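Recording bag grabs with the hand gripper, quick version
Hillport data notes, updated June 19, 2024

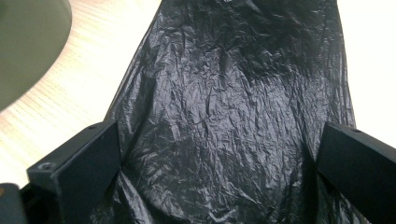
How many takes do I need for each bag?
Do 16 per bag, then swap to a new one. Past that the model mostly sees the same folds over again.

Before you start: battery in, lens wiped, fingers open all the way. Check the clock on the recorder, Pushpa Thakur got caught by that in August and lost a whole batch.

Steps

Start with the gripper well back from the bag. Hold still 2 seconds.
Move in slow. Slower then feels natural.
Close on the plastic, black bags included, and keep the squeeze steady.
Lift, carry, set down, open. Back away before you hit stop.
Dropped it? Keep the take, tag it "drop". Dont re-grab in the same recording.

Change the start spot every take. Left side, right side, higher up, whatever. Same colour bag is fine.

Uploading: folder name is site, bag number, your initials. Mastton files go in their own folder. Anything shorter than 7 seconds gets rejected, so check lengths first.

Stuck uploads go to Valentin Sima.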